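Shahla Akbari puts the kettle on before she lets me ask anything. She teaches stitching to trainees at Serndale, and she's been at it for 17 years — long enough, she says, to spot a hurried knot from the doorway.

I wanted to know what makes a good row. "Spacing," she said, straight off. "And leave your tails long enough to hold. Everyone snips too close at first!" 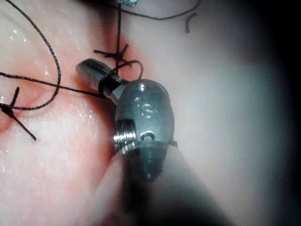
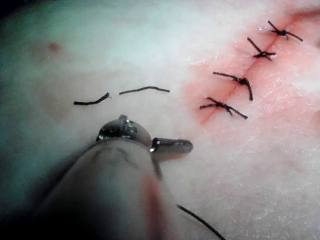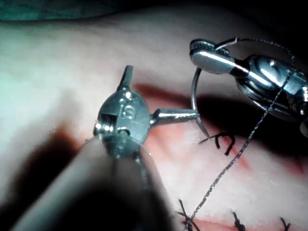
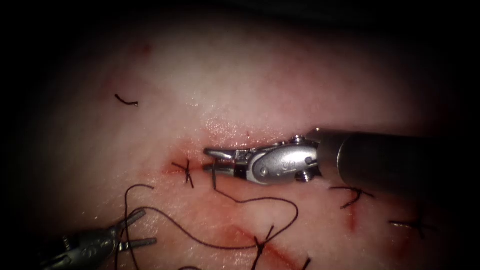
Dark thread on a pale surface, four views.

Her colleague Italo Cirillo wandered in around then, after the biscuits, and they fell to arguing about needles. He likes to take the curve in one slow turn of the wrist. She's fussier about where you grip it. "Too near the tip and you'll bend it," she told him, and he pulled a face at me.

Trainees tie up to 400 knots before Shahla is happy, which sounded like a lot to me (I can barely sew on a button). Do any of them give up? "They moan," said Italo. "I moaned. Then one day in January my hands just knew what to do, and I went home and bored my whole family with it."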